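Ticket 3441 — Spare parts box, items not matching the list
Opened by: Nadhirah Rondonuwu
Handled by: Saeed Naseri, Patton store desk
Status: waiting for customer

Friday, 9:40, Nadhirah wrote:
Good morning. I am unpacking the mixed parts that came back from the Liem office. The packing list has 19 lines and I can't match all of them with what I have. The list was printed by Vonlow and uses only their short codes, so for small things like clips I must guess. Also the power adapter on line 4 has no code at all. Please can you tell me how to continue? I don't want to put the parts on the shelf under a wrong name.

10:15, Saeed wrote:
Thank you for the clear message. Please don't throw away anything yet, also not the tape or small broken pieces. Could you tell me if the parts were in separate bags, and if the box has any damage? Line 4 is a known mistake in the list, we have the same question in ticket 221.

10:50, Nadhirah wrote:
There are no separate bags, all is together in one carton with "Unitree" printed on the front and a red label with Chinese characters beside it. The rear corner on the right is a little torn. I have it on the old brown table for now, because the shelf is full.

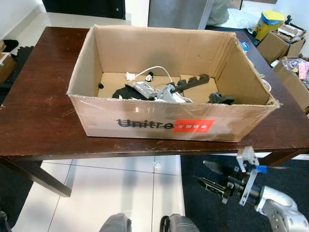
My difficulty is mostly with the plastic parts. The dark grey one with the prongs, like a comb, could be the cable holder on line 7 or the mount on line 12. The white bracket I believe is line 9, but I am not sure. For the white cable the list gives a length and I have not measured it yet.

11:30, Saeed wrote:
Line 12 is the mount for the Tarka shelf and it should have a number pressed in the plastic on the flat side. If you find no number, please book it as line 7. The white bracket you can leave as "not confirmed", I will ask Liem who packed it. For the torn corner, a new carton is better before it goes to storage — the old one can be folded flat after the list is closed.

14:05, Nadhirah wrote:
I looked on both sides and found no number, so I booked it as line 7. The cable is measured and agrees with the list. Still open are line 4, line 9 and the small black round item, which I can't find on any line.

14:20, Saeed wrote:
Good, thank you. Please put the round item in an envelope and write the ticket number on it. I changed the status to waiting until Liem answers about line 9. Line 4 I will correct myself in the list, you have nothing to do for it.

Patton Store Desk | Contact us | Copyright Patton, all rights reserved | Back to top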